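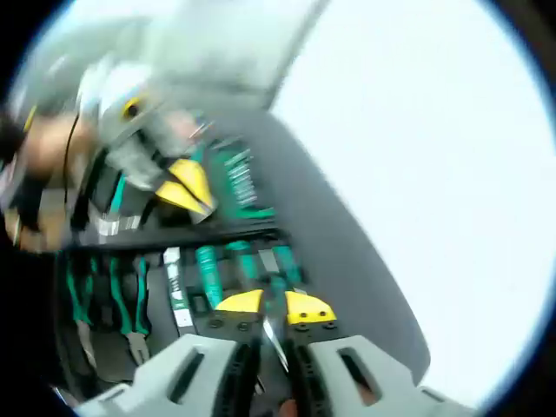

Progress report to the Vekmont Fund, 16 Jul 2019
Vescombe repair evenings, second period
Prepared by Songül Kaplan

The grant of $2,250 is spent except for the last room payment. We ran 32 evenings. Attendance was decent in January and thin after that, and I do not believe the flyers made any difference. People came when a neighbor told them to.

The application promised that repairs would keep household goods out of the landfill. I can't back that up. We log what goes home mended, but a toaster that works on the night may be in the trash a month later, and no one calls to tell us. I would drop the claim from the next application.

Fiadzo gave us its booking software free for the period. It lost two sets of bookings and we went back to a paper sheet — which has lost none so far. Grelter's offer of bulk spare parts looks cheap until you add shipping, so I have not signed.

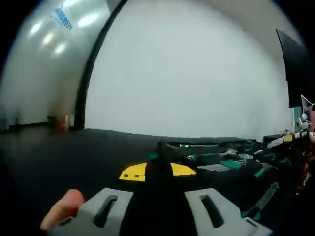 Should the fund pay for a third period?
Only if the target changes. Paying us per evening rewards opening the door, even on nights when 3 people show up. I would rather be held to items repaired and still working after 2 months, checked by phone.

The receipts are attached, along with the room invoice for the final month.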